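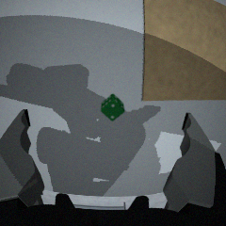 Does a simulated run count toward the February round?

A simulated run counts for the first stage, provided the scene file and the seed are handed in with it. The second stage is on real hardware, on the real table at Overgaard, with all the dignity that usually involves.

I am answering on the list because this has now come to me privately in several versions, one of them written as a complaint. The task is the same as it was before the summer: dice on the table, a flat board, and a written order saying which die goes on the board. The arm reads the order, picks, places, lets go. Letting go is worth as many points as picking up. Last year's teams will remember why.

The club build is called Restow and you can pull it from the usual place. It has the arm, the table, the board, the three dice and some room furniture that has no effect on your score. Please don't spend an evening improving the shelving. Arnar Kárason has been spoken to.
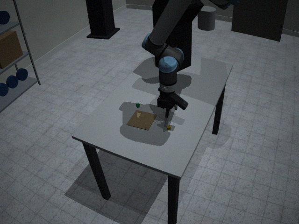
Bent Damgaard wrote on 2023-09-03:

> I ran the practice set overnight, 300 episodes, and lost 11. Fine by me,
> except that nearly all of them went the same way. The fingers close a
> little early, the die gets nudged and turns, and the second attempt
> goes for where the die used to be. So is that a vision problem or a
> planning problem? Ye-seo says vision. I say planning, mostly because
> Ye-seo wrote the planner and I wrote the vision.
>
> Also, do we have to keep the shadows on? Everything runs faster
> without them and the green die is much easier to find.

Bent, it's both, and you should each buy the other a coffee. The planner asks for a die position once, at the start of the episode, and then believes it with a faith I can only envy. Ask again after every failed grasp. It costs you a fraction of a second and you have plenty to spend. If the new position is far from the old one, back the gripper off before you go in a second time, or you will push the die all the way to the edge of the table and be the proud owner of episode number 12.

As for the shadows, they stay on. The arm throws one over its own work whichever way the lamp is set, and the real arm will do the same in February. A color threshold tuned on a clean, flat table is a lovely thing right up until the wrist comes over.

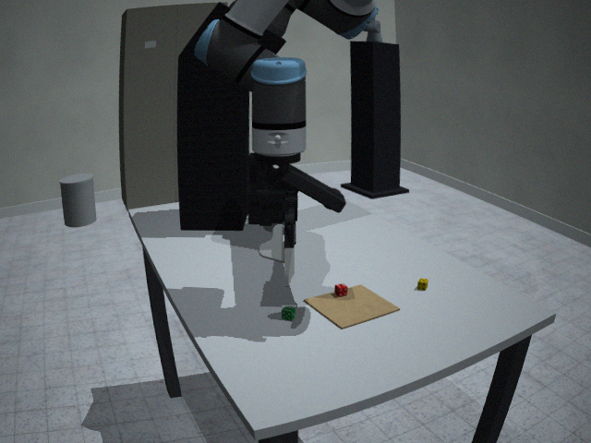
Scoring, then, as it stands in the rules that I know you all printed out. A die counts as placed when it rests on the board and the gripper has opened and moved clear. Touching the board with a finger is free. Moving the board is not. If the wrong die ends up on it you may take it off again inside the time limit, and Sigrún Toft will deduct points anyway.

Everyone uses seed 3507 for the hand-in run, so that we are all looking at the same dice in the same awkward spots. Practice on whatever you like. Please don't practice only on 3507 - the second stage has no seed, it has Sigrún with a handful of dice.

Logs go in the Gastum folder, one per team, with the team name in the file name. "final_final2" is not a team, though it did come fourth last year.

Grímur Mogensen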